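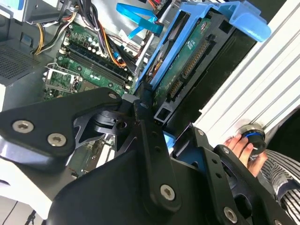

Chapter 6
The Bench After the Robot

The Hovavton plant of Gislow Recovery takes in old office computers and sends out parts. Until one August, all of this was done by people with screwdrivers, bad radios and firm opinions about each other's radios. A good technician could strip a desktop down to the bare case before her coffee was fit to drink.

Then management bought the Havel arm. The brochure promised to "free staff for higher-value tasks," a phrase the staff read with interest, as none of them had been told what the tasks were.

In its first month the arm worked through 225 machines. The bench crew, over the same stretch, did 910. By spring the gap had closed, mostly on drives and memory, where one computer is a good deal like the next. Cables remained a human specialty. So did stuck screws, and so did the paperwork, which had grown.

What changed most was the shape of the day. Technicians who used to finish a computer now finished a portion of one. They waited on the arm, cleared up after it, and wrote down what it had dropped - a form was designed for this, then redesigned with more boxes. Pay stayed put. Job titles got longer.

This chapter asks who decides which part of a job is handed over, and who gets stuck with what is left. We begin with the bench itself, and with the older word for it, "station," which the crew never used.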